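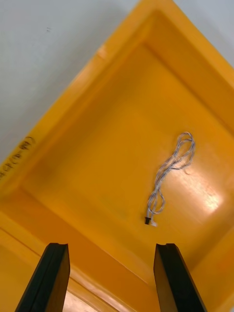
Yellow plastic tray with a cable on the tray floor.

Speaker notes: Condition reports and the end of a tenancy
Property managers' day, 5/10/25
Speaker: Jolán Erdős

Opening

Say good morning, thank the organisers, mention the handout at the back. Ask for hands: who has lost a bond claim on paperwork? Wait for it. Most hands will go up. Don't fill the silence.

Say what the talk covers. The ingoing report, the outgoing report, and the gap between them. I'm not covering arrears or notice periods. Ferhat Ertürk has the session after lunch for that.

Background

Zalmont manages 1,723 residential properties, mostly units and townhouses. Last financial year we had 372 tenancies end. I read the file on every one where we made a claim against the bond. It took most of November and a fair bit of coffee.

The claims we lost had weak ingoing reports. The outgoing reports were usually fine, full of detail, done by someone who was already annoyed about the carpet. The ingoing ones said "good" down the whole page.

Read out the sample line: "Bedroom 2 – walls good, floor good, window good." Then ask what that tells you about a scratch on the sill. Pause.

The ingoing report

Do it in an empty property, with the power on and the blinds up. If the previous tenant's removalist is still there, come back later.

Write what is there. "Two picture hooks left of door, hairline crack above window, blind cord frayed" is a usable entry. "Fair wear" is a conclusion and belongs in an argument, if anywhere.

Rooms people skip: laundry, garage, the cupboard with the hot water unit, balconies. Inside the oven. Behind the toilet. Top of the rangehood.

Keys. List every key, fob and remote, and have the tenant sign for them separately. Gritora Court story here if time allows (the garage remotes, keep it short).

Tenant's copy. Chase it. If it comes back with comments, read the comments and reply in writing. A tenant who writes "stain near heater" has done your job for you, so don't argue unless the comment is wrong.
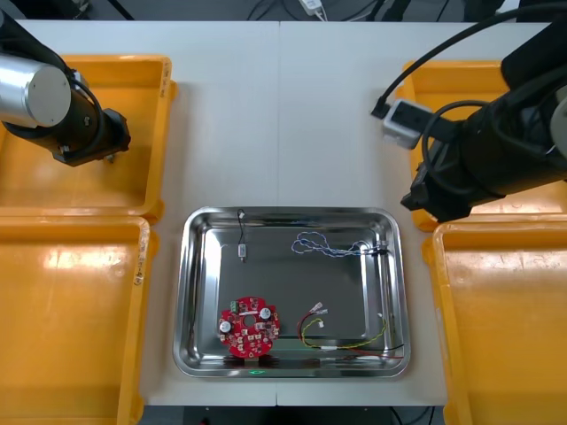
Melahat Akbulut put it to me after the last run of this talk that her office simply can't spare the time: a full report on a three-bedroom house takes most of a morning, and the owner pays nothing extra for it. She said her team would sooner take photos and write the notes up if a dispute came along.

Answer that fairly. The time is real. But notes written a year later from photos are thin evidence, and whoever took the photos may have left by then. What worked for us was cutting the template down. Ours had grown to 15 pages. Müzeyyen Işık got it to nine by taking out the tick boxes no one was using and giving the kitchen and bathroom more room for writing. Put her version up on the screen. People will want to photograph it, so leave it up for a minute.

During the tenancy

Short section. Routine inspections are not condition reports, but keep the notes in the same file. If a tap was reported leaking and we took weeks to send a plumber, the swollen vanity is ours to explain.

Repairs and replacements need to be added to the file with the invoice. New carpet halfway through a tenancy means the ingoing report is out of date for that room. Do a one-page addendum and get it signed.

The outgoing report

Same order of rooms, same wording where nothing has changed. Have the ingoing report in your hand. Invite the tenant and record that you invited them.

Cleaning and damage are separate headings. Mixing them up cost us at Pasaribu Street, where a quote for "clean and make good" couldn't be split and the whole amount was knocked back.

Depreciation. Owners hate this part. Nermin Uçar writes to the owner before the claim goes in, setting out the age of the item and what we think is recoverable. Fewer angry calls afterwards. Her letter is in the handout with the names taken out.
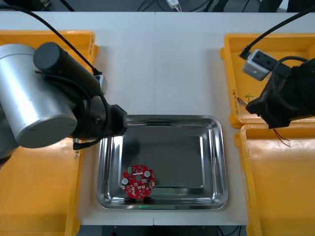

Steel tray holding a red circuit board, yellow bins at the sides.

Disputes

Send the two reports, the photos, the invoices, and a one-page summary. Leave out the email chain about the bins unless the claim is about the bins.

If the other side makes a reasonable offer, put it to the owner the same day.

Questions

Likely ones: pets, mould, smoking on balconies, tenants who leave without a forwarding address. For mould, say I'm not a building expert and point to the Prima session in the other room – check the room number beforehand.

Finish on time. Collect leftover handouts. Return the clicker to the front desk.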